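Two grippers, one red cube and far too many cups of tea
April 28, 2024

I promised back in December that I'd do a proper comparison of the two grippers I've been going back and forth on, and then I did what I always do and got distracted by cable ties. Anyway, it's done (mostly) and I have opinions.

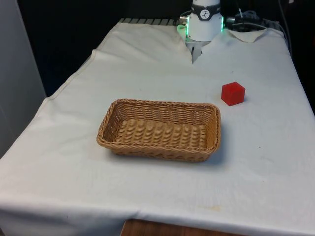 The cube and basket on the white cloth, with the arm at the back of the table.

For anyone new, the short version of the setup. One arm, two grippers, and the most boring task I could think of: pick up the red cube, put it in the basket. I run the same thing again and again, I move the cube a bit between goes, and I write down what happened in a spreadsheet that has become slightly unhinged. At last count it had 248 rows, and that's after I threw out the ones where I'd forgotten to switch logging on.

The two contenders are the Hora, a parallel gripper with stiff metal fingers, and the Stasthorpe, which has softer fingers that give a little when they touch something. I bought the Hora second-hand and the Stasthorpe new, and the Stasthorpe cost me $944 once I'd added shipping and the adaptor plate. I'm still a bit sore about the adaptor plate. It's a flat bit of metal with holes in it!

So, the Hora first. I went in expecting to like it less, as it's older and it makes a noise like a stapler when it closes, but on a plain cube it's lovely. You tell it how wide to open and it opens that wide. You tell it to close and it closes, and the cube squares itself up between the fingers even if you came in a few degrees off. I had a long run of clean picks one evening and got cocky enough to put the kettle on in the middle of it. When I came back it had missed 9 in a row, closing on thin air each time with total confidence. My fault entirely. I'd nudged the table on my way past and everything was shifted by a smidge.

That's the thing with stiff fingers, they're only as good as where you send them. If the height is wrong on the low side they push into the table, and the arm does its safety stop and sulks until I clear it. I got very familiar with that stop. The cloth helps a bit there, it gives you a sliver of forgiveness, but it also bunches up under the fingertips if you come in low and then close. A couple of times I picked up the cube AND a pinch of cloth and dragged the basket halfway across the table. I ended up raising the pick height by a couple of millimetres and most of that went away.

The Stasthorpe is the opposite personality. You can be sloppy with it. Come in low and the fingers just bend, no stop, no sulking, and up comes the cube. For the first hour I thought that was the whole comparison finished and I could go to bed. Then I started looking at the places and not just the picks. Because the fingers give, the cube can roll a little in the grip on the way over, and by the time you get to the basket it's sitting at some new angle of its own choosing. Over a basket that doesn't matter much. If I were trying to stack anything I'd be tearing my hair out.

It also lets go slowly. There's a moment where the fingers are opening but the cube is still sort of thinking about it, and if the arm moves off too soon it flicks the cube. I found it under the bookcase once. Half a second of waiting before the retreat fixed it, which sounds like nothing, but add it up over a whole evening of runs and I was definitely reading more of my book.

A word on the basket, as someone always asks why I don't use a nice plastic tub. I did use a tub, for ages! The cube bounced straight out of it. The wicker is much kinder, and the sloping sides mean you've got a bit of leeway coming down. What it isn't good at is staying put. It weighs nothing, so if a finger catches that twisted rim it'll go for a slide. The Hora's fingers caught it more often than the Stasthorpe's did, and when they catch they really catch. I now go up higher than feels necessary before moving across, and I've stopped being embarrassed about how slow it looks.

The cloth needs a wash, I know. I also need to stretch it flatter, because the camera side of things cares about creases far more than I thought it would. I'm using the Quansah software to find the cube, mainly as it was the one I could get running without reinstalling everything, and it's brilliant on red against white right up until the cube ends up beside a deep fold. Then it starts giving me a centre that wanders. Turning the lights up evened it out a fair bit. I'd love to hear from anyone who's had luck with a different colour of background, I was thinking maybe a flat grey, but I've only got the one spare sheet.

The controller is still the Ernside, and I've got no complaints apart from the one I always have — the menu where you change tool offsets is buried so deep that I've written the path on a sticky note. Swapping grippers means doing that dance every time, and if you forget, the arm believes it's wearing the other one. I forgot twice. The Stasthorpe is the longer of the two, so guess which direction that goes wrong in.

Where have I landed? For this job, on this table, I'm leaving the Hora on. It's noisier and it punishes me for being lazy, but when it goes wrong I can usually tell why, and the fix is a number I can change. With the Stasthorpe I spent a lot of time going "huh" and running it again. If I were picking up fruit or something squashy I'd swap in a heartbeat, and I might do precisely that next, there's a bag of mandarins in the kitchen that nobody's keen on.

I'm going to tidy up the spreadsheet before I share it, as a good chunk of the notes column is just me swearing. Next job is rerouting the cables at the back so there's a bit more slack when the wrist turns, and I want to try a smaller cube if I can find one. If you've run either of these grippers on something fiddlier, leave me a comment, and if you know of a cheaper source of adaptor plates please leave me two.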